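What should we budget for before ordering a two-arm robot?

Veronika Sipos
Our workshop in Stumska has 2000 euros for preparatory work. Should simulation come first?

Erick Simiyu
Yes. Set aside 300 for simulation and test wheel handling before requesting quotations - gripper choice depends upon it.
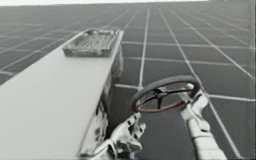 Spare fingers should be listed separately. Ours cost 245 per set, and delivery took five weeks.

Drerketti
Ask the supplier about training. It is often extra.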